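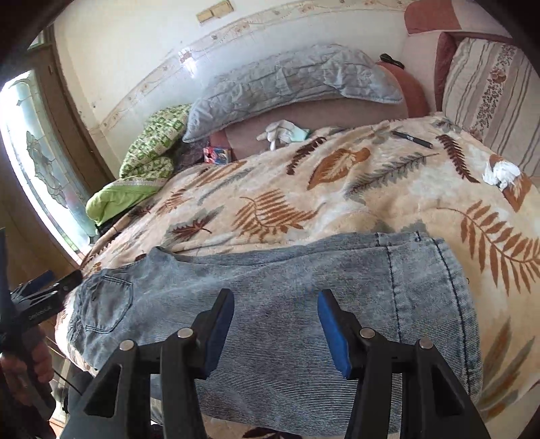

My mother never sold anything that my father wore. When he died she put his clothes in the wardrobe of the small room, closed it with the key, and for 48 months she paid rent for this room as if a person lived in it. Then in April the landlord in Rinovport wrote that he would divide the apartment, and I took the night bus from Kasine to help her. She had already begun. On the bed was the cream blanket with the autumn leaves, the one that was always kept for guests, and across it lay a pair of jeans, the gray-blue ones, paler toward one end, with the pocket sewn in dark double thread. I stood in the door with my bag still on my shoulder and I could not say good evening.

"You came early," my mother said.

"The bus came early."

"Then wash your hands. There is soup."

We ate soup. She asked about my work and I told her about my work. I work in the office of Trarkus, where we write letters to people who did not receive their packages. I told her about a man who waited for a bicycle and got a lamp. She laughed, but she was listening to something else, maybe to the wardrobe, which had a door that opened slowly by itself if you did not turn the key.

After the soup she gave me her rules. Everything that was good would go to the church. Everything that was torn would become rags. Each of us could keep one thing, and we must not discuss it.

"Only one?" I said.

"You have one room and I will have one room. How many things do you want?"

So we worked. She took a shirt from the wardrobe, smelled it, and gave it to me, and I folded it. The shirts smelled only of wood now. I think this made it easier for her, and for me it made it harder. In the pocket of the brown jacket I found 2 tickets for the ferry to Zhuravel, not used. I put them on the blanket between us, on a leaf.

My mother looked at them for a long time.

"He said it was full," she said. "He came home and he said the ferry was full that day, and we would go another time."

"Maybe he bought them for another day."

"No. Look at the number of the cabin. It is 406. I asked for this cabin. It was the one with a real window."

I did not know what to answer. I was a child that summer and I remembered only that we did not go to the sea, and that my father painted the kitchen in place of a vacation. He painted it yellow. He wore these same jeans and he got paint on his ears, and my mother did not speak to him until the second wall was finished.

"It was the summer of the cough," I said finally. I had not thought of it for many years. "He was going to the doctor. He told me it was the dentist, but he always came back with the same teeth."

She took the tickets and held them near the lamp. Then she sat on the bed, carefully, at the end where there were no clothes.

"I was so angry about that yellow," she said.

We did not work for a while. In the street somebody tried to start a car, and tried again. My mother put her hand on the jeans and began to press the cloth flat, from the pocket down the leg, as she did when she had no time for the iron. At the bottom there was a wide hem with two lines of dark thread. She had sewn this hem herself. He bought the jeans too long, because they were cheaper, and she told him that a man with such short legs should be more modest in his shopping.

"Blue thread," she said. "I did not have the right color. He wore them to the bank like this, and he showed the lady at the bank."

"What did he show her?"

"The hem. He put his foot on the chair. He said, look what kind of wife I have."

She laughed then, and this time she was listening to nothing else.

At 10 o'clock we had three bags for the church and one for rags. I carried them to the hall. When I returned, the wardrobe was open and the room looked larger, and there was a smell of dust and old paper. My mother was folding the blanket. She does it in her own way, first in the long direction and then in the short, so that the leaves are inside and only the beige back can be seen.

I did not see the jeans. I looked in her direction and she looked at the window.

"We agreed that we do not discuss," she said.

"I am not discussing."

"Good."

I slept on the sofa in the yellow kitchen. It was never a good yellow. Near the ceiling he had missed a piece as wide as a hand, and the old green was still there. I lay and looked at it. The tickets were in my coat, in the inside pocket, and the coat was hanging on the chair, and from the small room I could hear my mother moving the hangers together to one side, one after the other.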